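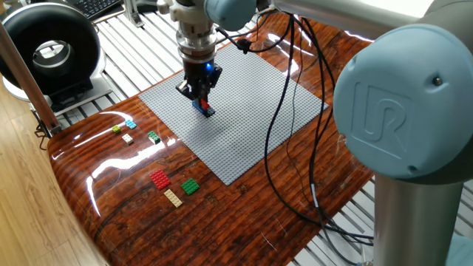 Water pressure in the upper streets of Losto falls so low before eight in the morning that a shower on the first floor will not run, one householder wrote in response to the supply consultation, adding that the boiler cuts out on the same mornings and has to be reset by hand.

The complaint is repeated in different words through much of the consultation report, published by the water company Drikico in February alongside its plan for the Losto and Leka supply zone. The company now accepts that pressure in the upper part of the zone is inadequate at peak times and has set out a programme of work to correct it.

The zone serves 1,427 properties. All of them are fed by gravity from a single covered reservoir above Leka, which holds 3,000 cubic metres when full. The lower streets of Losto receive good pressure at all hours. The upper streets lie only a short distance below the outlet of the reservoir, and the difference in height leaves little margin once friction losses in the pipe are taken into account.

Logging equipment was fitted to hydrants at the top and bottom of the zone last autumn. At night the upper loggers recorded a steady pressure of 2 bar. Between six and eight in the morning the readings fell sharply, with a second, shallower dip in the early evening. The report attributes the morning fall to two causes: a length of old cast iron main between Leka and the Losto crossroads, narrowed by internal deposits, and a valve near the crossroads that was found partly closed.

The valve was opened fully in November. Drikico says this produced a measurable gain at the upper loggers, though too small to remove the need for further work. It has not been able to establish when the valve was last operated. The records for that section of the network predate the present mapping system, and several entries were copied across without a date.

Under the plan, 600 metres of the cast iron main will be taken out of use and replaced with polyethylene pipe of a larger bore. The new pipe will follow the verge for most of its length and will cross the road once, at the Losto end, where it joins the existing network. Service pipes along the route will be moved over to the new main one at a time. Each property will be without water for part of a day, with notice given by card in advance.

A booster station will also be built at the foot of the upper streets. The design, which Drikico refers to as Urneo, uses a pair of variable-speed pumps in a below-ground chamber, one on duty and one on standby, changing over at set intervals so that wear is shared between them. The pumps will start when pressure on the outlet side drops below a set point and will stop when demand falls away. A bypass fitted with a non-return valve will keep water flowing by gravity if the power supply fails, at the pressure customers receive at present.

Several respondents asked why a booster is needed at all if the old main is to be replaced. The report's answer is that the new pipe will reduce friction losses but cannot change the height of the houses relative to the reservoir. Modelling of the zone with the new main alone showed the morning pressure recovering in most of the upper streets and remaining marginal in the topmost one.

Noise was the other main subject raised. The chamber will have a lined cover, and the pumps are to be mounted on flexible supports. Drikico has agreed to take sound readings at the nearest boundary before the station is built and again once it is running, and to publish both sets.

Raising the pressure carries some risk to older plumbing. Customers in the upper streets are advised to check stop taps, float valves and the connections to washing machines before the station is switched on – weak joints that hold at low pressure may begin to weep when it rises. Pressure will be increased in small steps over several nights, and the leakage team will survey the streets after each one.

Work on the main is due to start once the highway permit has been granted. Temporary traffic lights will be needed at the road crossing. The booster station will follow when the new main has been tested, disinfected and brought into service.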